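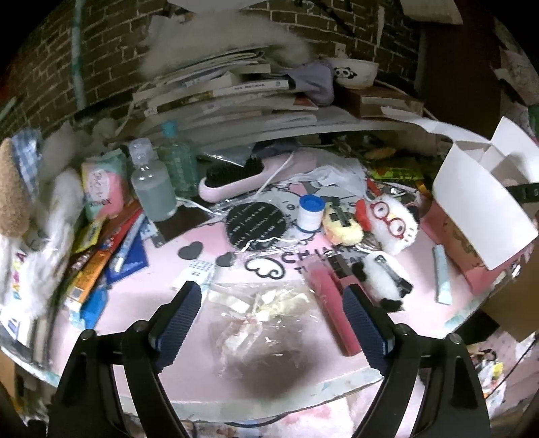
Soft toy

A soft toy is a toy made by sewing an outer skin of textile and filling it with a flexible material. The terms stuffed toy, plush and cuddly toy are also used. Soft toys are most often made in the form of animals or characters from stories and cartoons, and range in size from small pieces attached to a clip or key ring to floor-standing items.

Construction

The outer skin is cut from flat pattern pieces, usually from knitted pile fabric. Pile length affects both the look of the finished toy and the difficulty of sewing it: long pile hides seams but tends to become trapped in them, and has to be brushed out after turning. The pieces are sewn inside out, leaving a gap through which the skin is turned and filled. The gap is then closed by hand, commonly with a ladder stitch.

A simple body may need only two pieces. Rounded heads are normally built from two side pieces and a central strip, known as the head gusset, which runs from the nose to the back of the neck. Darts are added where a sharper curve is needed.

Filling

Early soft toys were filled with straw, sawdust or wood wool, all of which gave a firm body but were heavy and slow to dry. Kapok, a light plant fibre, was later used for smaller pieces. Polyester fibre is now the most common filling. Plastic pellets may be placed in the feet or base to add weight, and are normally held in a separate inner bag.

Eyes and fittings

Eyes may be embroidered, glued or fixed with a washer pressed on to a ridged stem behind the fabric. Wired glass eyes, once common, are no longer used on toys for young children. Clips and loops are stitched into a seam or fixed through a reinforced patch. Clothing and other accessories may be sewn in place or left removable.

Manufacture at Pluddale

The Mavromatis works at Pluddale made soft toys under the Skirell name. Its pattern book lists 118 designs, of which 114 went into production - the remaining four exist only as paper patterns. The works closed each year on 29th December for stocktaking and reopened in January. The pattern book is held by the Mulileck museum, together with around 2364 loose pattern pieces in card.

Care

Most toys with polyester filling can be washed by hand in cool water and dried flat. Those with wood wool or card parts should be surface cleaned only. Strong sunlight fades dyed pile, and long storage under pressure can leave lasting creases in the fabric.

See also: Pile fabric; Kapok; Rag doll; Toy safety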